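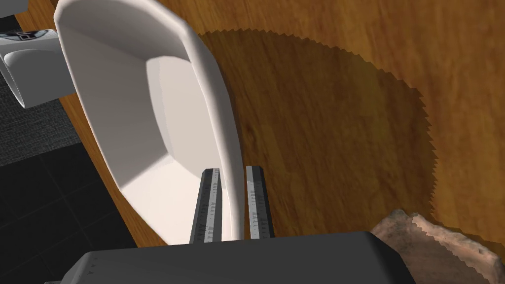

takutley_tom: Sure, but 272 demos of one dish is still one dish. Swap in a different rim and I bet your policy falls apart.

Pladville: It's sim. I can swap the dish before my coffee cools. Collecting good grasps is the slow part, and I've done 90 by hand this weekend. My wrist has filed a complaint.

stefanou6: Did you keep the failures?

Pladville: Deleted them. They were embarrassing.

stefanou6: Put them back. Label them and let the thing learn what a bad pinch looks like.

takutley_tom: Disagree. Plain imitation will just copy the fumbling. I fed mine two bad runs in September and it got very good at dropping plates.

Christos Alexiou: You're both right, depending on the training setup. Keep them in a separate folder — and vary the start pose before you record any more.

Pladville: Fine. Starting on the next 90. Does anyone sell wrists?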